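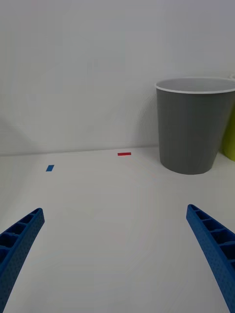

Ochoa County Revises Lobbyist Registration Rules

3 Jun 2018

The Ochoa County Board of Supervisors has approved changes to the county's lobbyist registration ordinance. The new rules take effect in August and apply to all firms and individuals who are paid to influence decisions of the Board, the planning office or the purchasing department. Members who represent clients before the county are advised to read the full text before the effective date.

The most significant change concerns deadlines. A lobbyist must now register within 10 days of accepting a county client. Under the current ordinance, registration is required only before the first scheduled meeting with a county official, and the Clerk's office has long maintained that this left room for unreported contact by telephone and email. Phone calls, text messages and written correspondence will all count as contact under the revised definition.

Sushil Tiwari, the county's Chief Deputy Clerk, told the Board that his office currently has 107 registered lobbyists on its rolls and expects the number to rise under the broader definition. He added that first-time registrants will receive a written notice before any late fee is assessed. 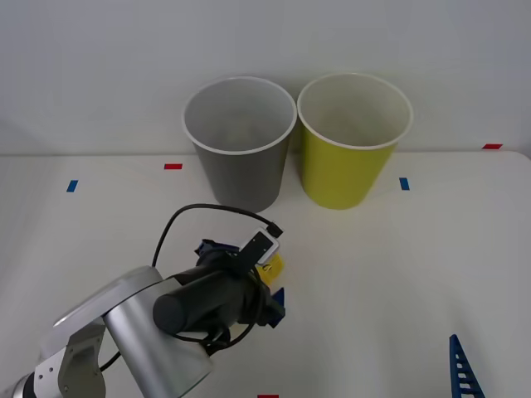

Termination of a client relationship must also be reported. Many firms have treated this step as optional, and the public register still lists engagements that ended several budget cycles ago. Firms with outdated entries should submit corrections now. Corrections received before the effective date will not be treated as late filings.

Two groups remain exempt. Employees of other government bodies need not register when acting in their official capacity, and neither do persons who appear only at a public hearing and receive no payment beyond travel costs. The exemption for attorneys has been narrowed. An attorney who appears for a client in a permit appeal is still exempt, but one who meets privately with a supervisor on pending legislation is not.

Supervisor Refugio Aguirre, who sponsored the measure, described it as overdue. "Residents should be able to look up who is being paid to speak to us, and on what subject," he said during the final hearing. Supervisor Getachew Wolde voted in favor after the Board accepted his amendment protecting small nonprofit organizations from the annual fee. Nonprofits that qualify must still register and file reports. 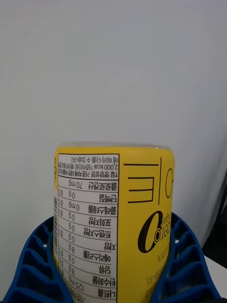
A yellow beverage can, held upside down, with a nutrition panel in Korean.

All filings will move to the Brolum online portal. Paper forms will be accepted only with prior approval from the Clerk. Existing registrants will be sent login instructions at the email address on record, and the person named as the filing contact must be an employee or principal of the registered firm. Outside bookkeepers may prepare reports but may not certify them.

Reports will continue to be due quarterly. Each report must name the client, the department contacted and the general subject of the contact. The Board considered and rejected a proposal that would have required lobbyists to list the date of every conversation. Our association submitted written comments opposing that provision, and we thank the members who contributed to the letter.

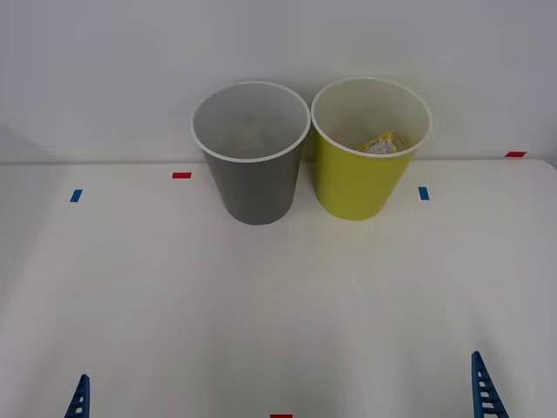
Member News

Gil-soo Kwak has joined Trandeck as Director of County and Municipal Affairs. He previously served as legislative aide to the Ochoa County Board and worked on land use and water policy. Under the county's separate post-employment rule, he will not appear before the Board on behalf of clients for two years. His work during that period will center on cities and special districts.

Sinan Yüksel has been named managing partner of Tasa, where he has led the transportation practice. He will continue to represent transit clients at the state capitol.

Members with questions on the revised ordinance may write to the association's compliance desk. A copy of the ordinance and the Clerk's filing guide can be requested from the same desk.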